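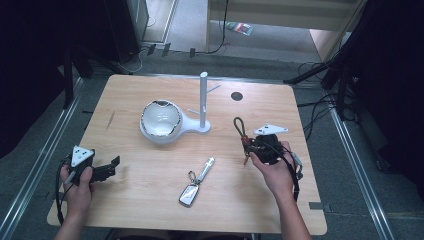

A light wooden tabletop with rounded corners.

A tabletop is the flat upper part of a table, on which people eat, write or do work. It is usually made separately from the legs and joined to them in the last stage of production. The word is also used in trade for tops that are sold alone, without a base.

Construction

Wooden tabletops are made in two main ways. A solid top consists of several boards glued together along their long edges. A veneered top has a thin sheet of wood glued on a cheaper core. Solid wood becomes wider in humid air and narrower in dry air, so a solid top must be fixed to its frame in a way that permits this movement. Slotted screw holes and small wooden buttons are the most common solutions. Veneered tops move much less, but they are more difficult to repair when the surface is deeply scratched.

Corners and edges

Sharp corners were normal in older workshop furniture. Rounded corners became usual in schools and offices, where people pass close to the tables all day. The furniture maker Relteck offered its school tables with three different corner shapes, and the roundest one was the most ordered - mainly by kindergartens.

Grain

The pattern of the surface depends on how the log was cut. Quarter-sawn boards show straight, parallel lines. Plain-sawn boards show wide arches, which are often called cathedral grain. In her handbook, Irén Fodor recommends that neighboring boards be laid out dry and compared in daylight before gluing.
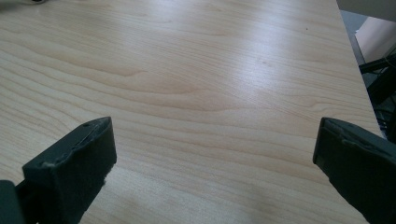
Arched grain lines on a pale tabletop.

Finishing and care

Oil, wax and varnish are the usual finishes. Oil is easy to renew at home, but it gives weaker protection against water. In the Zuvholm workshops an oiled top was left to dry for nearly 10 days before delivery. Varnish is stronger, although a damaged place generally cannot be repaired alone and the whole top has to be sanded.

See also

Desk
Veneer
Workbench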